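About Remeck

Remeck helps small factories and training schools to plan and buy their first robot equipment. We do not sell robots and we take no commission from those who sell them. Our customers pay us for the planning, by the hour or by the project, and the price is written before we start.

The company was founded by Parvaneh Farahani and Hauwa Etim, who worked before in purchasing for a maker of electrical parts. They saw that the arm was usually well budgeted and everything near it was forgotten: the hand, the cables, the table, the spare fingertips, the hours of the technician.

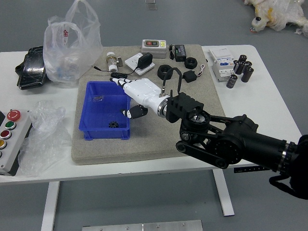

For this reason our budget sheet has 80 lines, and only 7 of them concern the robot itself. The other lines are for power, safety, mounting, sample parts, training and repair. A customer can cross out what is not needed, but we ask to read every line together one time.

Before any order is placed, we make a trial with parts of the kind the customer handles. Eleri Wogan leads the trials and writes the report, also when the result is that a simple fixture would be enough. Emrys Gronow compares the quotations and checks the delivery terms.

The first planning package costs $2,858. It includes one visit, the trial, the budget sheet and a purchase calendar for the first year. For schools we can divide the payment in two parts, and many of them prefer to begin in June, when the new budget is opened.

We answer in English and Farsi.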